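Hi, I'm Merle, and I teach a robot arm called Zovia to make sandwiches! Well, half of one so far. On 16 September 2020 Zovia squeezed way too hard and poked two holes right through the bread. Oops!

Robots don't feel "soft" the way you do. Zovia has a little sensor that measures the squeeze, and its plug had wiggled loose, so the number it sent was stuck at zero. Zovia kept on squeezing.

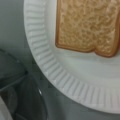

Could a robot squeeze my hand like that?

It could pinch you, so we keep our hands away while the arm is on. There's also a big red stop button, and I pressed it fast!

Flynn pushed the plug back in, and we tested it 11 times before lunch.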